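**Zustent wrist-view grasp kit: product page and what we think of the claims**

Zustent is a two-finger gripper set with a wrist camera mount and a software package, Istasum, that learns pick and place from recorded human demonstrations. We stock the hardware and resell the software license. We also ran it on our own bench for most of April before agreeing to list it, and some of what follows is less flattering than the flyer.

## What you get

- Two ribbed blue fingers, left and right
- Wrist camera mount and screws (camera not included)
- Finger adapter plate for the supported parallel grippers
- One-seat Istasum license, training and playback
- The Bestenero task set: recorded demonstrations for sorting, stacking and clearing small items from a table

You need your own arm, your own gripper body and a computer with a decent graphics card. The license is tied to one machine. Moving it means writing to support, and our one request took nine days.

## The claim

The research behind Istasum was published under the project name Nwosu. The idea is easy to state. Most learned picking systems use a fixed camera looking down at the table plus a second one on the wrist. Nwosu drops the fixed camera. The policy sees only what the wrist sees, and the authors say it still finds and picks objects as well as a two-camera setup after 50 demonstrations per task.

If that holds, it matters to buyers. A fixed camera has to be mounted, calibrated and left alone, and in a shared lab it never is left alone. Taking it out of the kit cuts the setup time a lot.

We have a few problems with "as well as."

The published comparison uses objects that start inside the wrist camera's view. That's the easy half of the job. With the fingers open and the arm at its start pose, anything off to the side is either a sliver at the border or missing altogether, and the policy has to decide where to go on very little information. The paper mentions this in one sentence and gives no separate numbers for it.
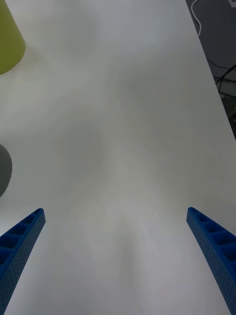 *Wrist view, fingers open over clear table. The yellow-green and dark gray items are both at the left border.*

A person glancing at a view like this would probably guess "go left." Whether a policy trained on 50 demonstrations does the same depends a great deal on whether the person recording them ever started from such a position. In the supplied Bestenero set, they mostly didn't. We watched all of the sorting recordings and the target is comfortably in view at the start of nearly every one.

Also worth looking at is the table itself. White surfaces pick up soft shadows, and gray patches on a pale table can be a nuisance for a vision system when one of the objects is gray too. The paper says its training images were varied in brightness and color to deal with this. We have no reason to doubt it, but no test in the paper isolates the effect, so you are taking it on trust.

## What we measured

We ran 200 trials on a plain white table with rounded plastic items. Half began with the target well inside the wrist view, half with the target at the border or just outside it. We used the supplied weights for the first round and then retrained with 60 demonstrations of our own, recorded with off-center starts on purpose.

Supplied weights, target in view: good. Picks were clean and the approach was smooth, and we would put it level with the two-camera system we already own.

Supplied weights, target at the border: poor. The most common failure was the arm going straight down and closing on nothing. The second most common was a slow drift in one direction until the safety limit stopped it. A fixed overhead camera would have prevented most of these — which was the comparison we wanted to see in the paper.

Retrained weights, target at the border: much better, though still behind the two-camera setup. When the target was fully out of view the policy did sometimes sweep sideways and find it. We can't tell you if it learned to search or just copied a habit of whoever was driving. The published work can't tell you that either, whatever its section heading says.

We are not printing percentages. Two hundred trials on one arm in one room, scored by the people who might sell you the thing, is a weak basis for a percentage, and we'd rather you ran your own.

## The fingers

The hardware is the part we like. The pockets and cross-ribs along the inner-facing edge keep the weight down, and the squared-off tips are easy to line up with an object by eye in the wrist view. The strong blue helps as well. It stands out from a pale table, and if you mask the fingers out of your training images (we do), a simple color threshold gets you most of the way.

The flyer says the dimpled outer faces "improve visual pose estimation." We found no evidence for this in the paper or on our bench. They look fine. Treat them as decoration until somebody shows a test with and without.

Spare fingers are sold in pairs only.

## Who should buy it

Labs that already record their own demonstrations and want a tidy wrist-only baseline will get use out of this. So will teaching groups with no ceiling mount for a fixed camera.

If you expect to unpack it, load the supplied weights and clear a cluttered table, please don't order yet. Email us the size of your work area and a wrist view from your start pose, and we'll say if we think the supplied set covers it. We have talked several people out of it this way.

## Notes before ordering

- Record your own data. Include starts where the target is barely visible, and some where it isn't visible at all.
- Keep the start pose high. More table in view does more for success than any setting in Istasum.
- Try a colored mat if your parts are white or gray.
- Keep cables off the work surface during recording. We had one run where a loose cable end was picked up with great confidence.
- Software licenses can't be returned once activated. Unused fingers and mounts can, within 60 days.

The Nwosu authors have promised a follow-up with separate results for out-of-view starts. We'll update this page when it appears, and the price may change with it.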